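About Jombridge

Jombridge began as a language school with one classroom, one kettle and a landlord who let us pay late the first winter. We teach French to grown-ups, mostly people who took a year or two of it in high school and have felt a little guilty about it ever since. If that sounds like you, come on in! You will be in very good company here.

Our founder, Fabrice Delaunay, moved to town with two suitcases and a box of paperback mysteries, and he taught his first students out of those mysteries until the covers came off. He still believes that wanting to know who did it will carry a person through almost any verb tense, and the shelf by the front door is still full of detective stories that you are welcome to borrow for as long as you like.

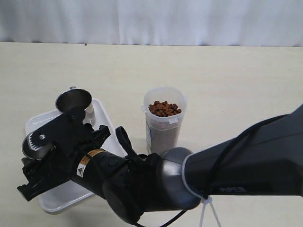 Jombridge Evening French Department

The evening department is the oldest part of the school and, if we may say so without hurting the feelings of the Saturday crowd, the liveliest. Classes start at 6:30 p.m., when most people have had a chance to get home, feed somebody and turn around again. We keep the groups small enough that you will have to talk, and friendly enough that you won't mind it after the second week or so. New groups open in October and again in the spring, and you can join a group that is already going if your level fits.

Last year 928 people took a class with us, which still makes Fabrice shake his head, and a good many of them were back for a third or fourth term. We have retired nurses, a couple of bakers, parents whose children have married into French families, and one long-standing table of neighbors who signed up together on a dare and have never left. Some of them speak beautifully now. Some of them speak loudly, and that gets you a surprisingly long way in Lyon.

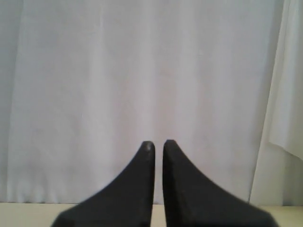
We have never used a single textbook from cover to cover. The teachers build each term around a handful of everyday situations — renting an apartment, calling a doctor, complaining politely about a train — and the grammar comes along as it is needed. There is homework, but it is short, and you can hand it in late if you bring a decent excuse in French.

The lending library has grown to 1,559 books, thanks in large part to the Lefèvre family, who left us their grandmother's collection, cookbooks and all. Members may also borrow films and the board games, though please check that the letter tiles are all in the bag before you bring one back.

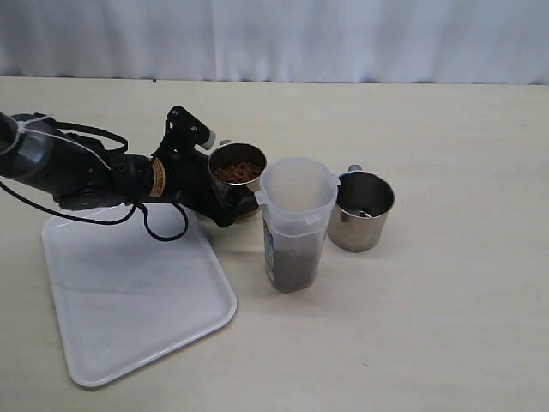 In the summer we take it easy, with a conversation hour and a long potluck lunch where only French is spoken until dessert. Partners and friends with no French at all are welcome at the potluck, and we'll seat you next to someone patient.

If you are not sure which level to choose, stop by the front desk any evening before class and have a chat with one of the teachers. There is no test and no charge for this, and you don't need to brush up first. Coffee is usually on by six.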